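2023-12-14 – equipment planning, bin cell, next year's money

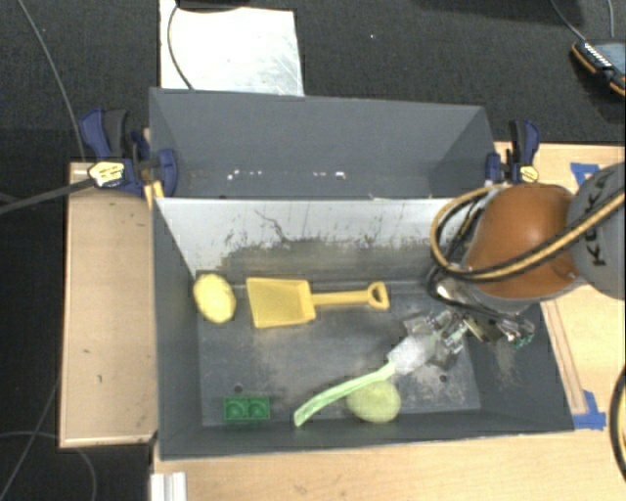

Entry by: Seneviratne
Role: lab engineer, bin cell + purchasing

Budget lines have to be in before the break so dumping everything here, will tidy later (probably not).

Arm stays. No case for replacing the KUKA, the wrist is what costs us time. Cables and hose hang in loops off it and every new grasp pose means another check that nothing snags on the bin wall. Want a proper dress pack. Vernside quoted 323 for the clip-on kit, no fitting. Fine, we fit it ourselves. Ask if the clips take two different hose sizes before ordering, their drawing only shows one.

Bins. Pale panel at the back of the front bin is scuffed right along the lower part and has a dark scratch in it, floor is getting worn too. Still usable. Vision people want the background the same from run to run so I'd rather buy spares now and swap on a schedule. Wavine sells the gray ones in packs of 12, lead time 28 days. One pack is plenty. Check the rim size againt ours first – catalog has 2 versions and the part numbers are nearly the same.

Fixturing. Bar clamps on the rear bin, wood strip and blue tape on the table. It works but I do not want to re-measure bin position every time somebody bumps it. Options:
- aluminum base plate with locating pins, made in house
- Jivuretti modular rails, dearer, no shop time
- leave it, buy more tape
Leaning base plate. Shop says they can take it if drawings are in early, otherwise it goes behind the July jobs.

Objects. Toy shovel, green-handled brush, the balls, small green block etc. Cheap, put under consumables. Buy duplicates of each, same color, same batch if possible. The brush is the awkward one for grasp planning, want more long thin things with a handle like that. No budget code for toys, last year I put them under "test articles" and it went through.

Gripper. Spare set of fingers, yes. Second complete gripper, no, not this round. If the fingers come in over the estimate drop the rails quote altogether and keep the plate.

Not asking for: new table, second arm, new teach pendent cable (the old one is long enough if routed along the wall).

To do
- rim measurement, both bins
- hose diameters to Vernside
- plate sketch, hole pattern, leave room for the wrist on the right side
- finger quote, chase again
- move the clamps line from capital to consumables, they bounced it last time

Total still open till the finger quote is back.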